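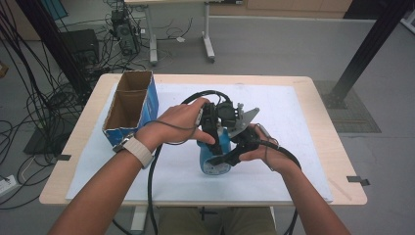

Home Tickets Knowledge Base Parts Contact

Filed under: Packing benches / Table covers and clips

Search tickets... Go

Ticket 2236 - Paper cover creeps on packing table, container tips when moved to box
Status: Closed
Opened by: Areeba Mirani
Assigned to: Yhon Henao
Site: Gostlow, bench 17

Reported problem

Table is the light wood one with rounded corners. It has a large sheet of white paper over the top and two small black clips, one on the left edge and one on the right. Box stands open on the left side of the paper, toward the back. Light blue container starts near the middle of the table and goes into the box. When the container is slid instead of lifted, the paper moves with it and wrinkles in front of the box. Container tipped twice this morning. Paper also picks up smudges, and the label is hard to check against a dirty sheet.

Log

9:10 - Yhon Henao
Please confirm the sheet size and whether the wood shows on all sides. If the paper hangs over the front, it gets pulled by sleeves.

9:25 - Areeba Mirani
Sheet is cut from the 1000 mm roll. Narrow strip of wood shows at left, right and back. Clips are tight. I can't pull the paper out sideways by hand.

9:40 - Yhon Henao
Sideways is the direction the clips hold. They do very little front to back. Try the following and report after each step:
1. Empty the box and take it off the table.
2. Release the right clip only. Smooth the paper from left to right with a flat hand. Refit the clip.
3. Push on the center of the sheet toward the back edge. Note whether it moves.

10:05 - Areeba Mirani
Done. Step 3: paper bows in the middle and the back edge lifts. Clips stay where they are.

10:20 - Octavio Grajales
Same fault on the Usuga bench last June. We changed to stronger clips and it made no difference. What worked was a strip of low-tack tape under the back edge of the sheet, 600 mm long, centered. Do not tape the top side. The container base catches on it.

10:30 - Yhon Henao
Agreed. Bolard tape is in the parts cabinet, second shelf. Wipe the wood first and let it dry. Also check the bottom of the box - a flap that is not folded flat will drag the sheet every time the box is turned.

11:15 - Areeba Mirani
Tape fitted, new sheet on. One bottom flap was standing out and is now folded in. Paper does not bow when pushed. Slid the container from center to box ten times with no wrinkle. It still rocks if pushed near the top.

11:30 - Yhon Henao
That part is handling. Hold it low on the body, lift clear of the paper, then lower it into the box upright. Keep the label toward the front so it can be read before the lift.

1:50 - Sandamali Khondokar
Ran the Lillora order on this table after lunch. No tipping, sheet stayed flat. The back edge of the paper is slightly crooked, which does not affect anything.

2:05 - Yhon Henao
Leave it until the next sheet change.

Resolution

Cause: sheet held at left and right only, plus a box flap not folded flat. Fix: tape under back edge, flap folded, container lifted instead of slid. Clips kept as they were, no replacement ordered.

Follow-up: replace the paper when smudges reach the area where the label is checked. Replace the tape with every third sheet. Alcides Huamán to add the tape to the bench 17 parts list.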